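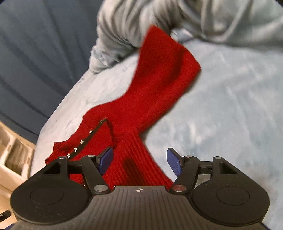

Filed under: Laundry & Clothing Care > Knits and Sweaters

Do you really have to fold sweaters flat?

plonkett42
Every September I drag out the knits and every September somebody tells me hangers ruin them. I have a fine-gauge red one, ribbed cuffs, and it has lived in a heap on the bed with my hoodie for most of its life. Looks fine to me. Is the flat folding thing real or is it something closet companies say to sell shelves?

marla_t
It's real. Hang a wet wool sweater once and you'll have sleeves to your knees.

plonkett42
Wet, sure. I'm asking about dry.

Njoroge Khaemba
Dry and heavy, yes, it stretches at the shoulders. Dry and thin, I have my doubts. I kept a thin Soriano crewneck on a fat wooden hanger for 9 years and the shoulders are where they always were. The cuffs went first, and that was from me pushing the sleeves up.

marla_t
One sweater isn't proof of anything.

Njoroge Khaemba
Neither is "everybody knows." Has anyone here measured one before and after?

dustbunny16
I did, sort of. Cotton, not wool. Grew an inch in length over one winter on a wire hanger. But I was also washing it, so who knows.

plonkett42
So that's a maybe.

gretch
Forget hangers, I'd worry about the fuzzy blanket. If you're dropping a bright red knit on light blue fuzz you'll be picking lint off it until spring. Fold it or don't, but put it on something smooth.

marla_t
Agree with that. And sleeves in first, then thirds, or you get a crease down the front.

dustbunny16
Thirds is too bulky for my drawer. I roll mine.

marla_t
Rolling stretches the ribbing.

Njoroge Khaemba
Says who?

plonkett42
Also was going to buy those Totance drawer dividers, $42 for a set of 7. Worth it?

gretch
Shoebox lids — same thing, free.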